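发件人:Deividas Vītola
收件人:手术机器人器械讨论列表
主题:Re: [器械] Fudard 持针钳套件试用,有人上手了吗?
时间:周六 21:40

各位好,

先把 Gladys 的原信引在前面,方便后加入列表的朋友看:

> Gladys Kombo 写道:
> 我们科室四月要定下半年的器械续订。Sikurico 的销售推了他们代理的 Fudard 缝合套件,包括持针钳、配套的辅助钳,还有一套练习课程。资料做得很漂亮,但我想听用过的人讲。
> 主要想知道:
> 一,夹弯针时钳口会不会打滑,尤其是转腕到底的时候;
> 二,换器械后系统重新识别要等多久;
> 三,课程值不值得单独买,还是只买器械就行。
> 另外如果谁同时用过 Muriithi 的那一款,也请比较两句。先谢过!

Gladys,你问得正是时候!我们这边刚把试用期走完,前后用了 51 台次,我自己主刀或者坐在控制台旁边带教的占了一大半。本来想等总结写完再发,看到你的信忍不住先回了,想到哪儿写到哪儿,请多包涵。

先说夹针。这是我最满意的地方。以前用的那把老钳子,针夹在离尾端三分之一处,手腕一转过某个角度,针就会自己歪一点点,然后我得松开、用左手扶一下、再夹。一针两针无所谓,连续缝合的时候真的很磨人。Fudard 这把的咬合面纹路更细,闭合力给得也稳,针进组织时我很少再去调它的方向。转腕到极限位置时仍然会有轻微的偏转,这一点我不想替它遮掩,不过幅度小,习惯以后可以提前留出来。

缝合时腕部相机拍的画面我放一张在下面,持针钳夹着弯针,旁边能看到已有的黑色缝线。关心钳口和腕部结构的朋友可以放大看,腕关节处的小滑轮和导索都露在外面,这也是我后面要讲清洗的原因。 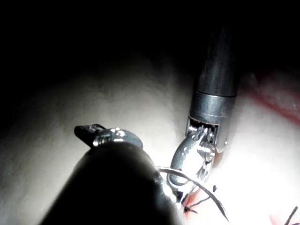

Gladys 后来又单独来信补了一句,说她最担心的其实是寿命计数:厂家标的使用次数到了就锁,可有的钳子还没到次数手感就先松了,这种情况 Sikurico 管不管换?

这个问题我专门去问过。我们试用的三把里,有一把在后期确实出现了闭合略慢的情况,控制台上轻轻一捏,末端要迟那么一下才跟上。报上去以后,他们收走检查,给换了新的,没有扯皮。但是请注意,试用合同和正式合同的条款不一样,正式合同里“手感下降”不算故障,只有系统报错才算。我建议你在签之前就把这一条谈进去,写成书面的。我们正在谈,对方口气还可以。

再说清洗。腕部缝隙多,消毒供应中心的同事一开始意见很大。按说明书来,冲洗管要接在尾端接口上,冲完再刷腕部,刷的时候把钳口张开,左右各摆到底。步骤本身不复杂,可是比老款多花 8 分钟一把,手术排得密的日子,这个时间要算进去。现在他们做顺了,抱怨少了很多,不过如果你们那边周转的器械数量紧张,最好多订一把备用。

换器械后的识别:很快,快到我没有觉得需要去计时。偶尔碰到不识别,拔出来擦一擦接口盘再装就好了,试用期里一共遇到过三次,都发生在同一条机械臂上,所以我怀疑是我们臂上的无菌适配器的问题,不好赖到钳子头上。

课程这部分我想多说几句,因为我原本是最不看好的一个。名字叫 Lerkora,模拟器上跑的,内容从单手递针开始,一直到在狭小空间里做连续缝合。我以为又是那种点点屏幕就给证书的东西,结果第一周就被它教训了!它会记录针尖的路径,把多余的动作全标出来给你看。我做了这么多年缝合,看到自己的轨迹图像一团毛线,又好笑又服气。我们两位年轻医生练得特别起劲,下班了还在那儿互相比分数。科室全部人加起来练了 1552 次缝合任务,后台可以导出表格,按人按日期都能查。

缺点也有。界面翻译得很生硬,有几处“进针”和“出针”写反了,第一次做的人会愣住。组织的弹性也偏硬,跟真实手感有距离,打结练习尤其明显,线拉紧的时候屏幕上几乎没有变化。机器人本身没有多少力反馈,大家平时靠眼睛看组织形变来判断松紧,模拟器偏偏在这一点上给的信息少,我觉得是目前最该改的地方。我已经写邮件给他们了,还没回。

所以回到你的第三问:如果你们有住院医师轮转,课程值得买;如果只有两三位熟手在用,我会先只买器械,课程要个短期账号试试再说。

Muriithi 那款我只在培训中心摸过一个下午,不敢下结论。印象是钳口更短,做深部窄空间可能更灵活,夹大号弯针就有点勉强。列表里要是有长期用户,请一定出来讲讲,我也想听。

辅助钳我还没写,左手那把我们用的仍是旧款,Fudard 配套的只在模型上试过,等有了足够的台次再补一封。Gladys,你要是想看我们的登记表模板(每把钳子每次的手感打分、清洗时间、有没有报错),回信说一声,我把空白的发给你,拿去改就能用。

Deividas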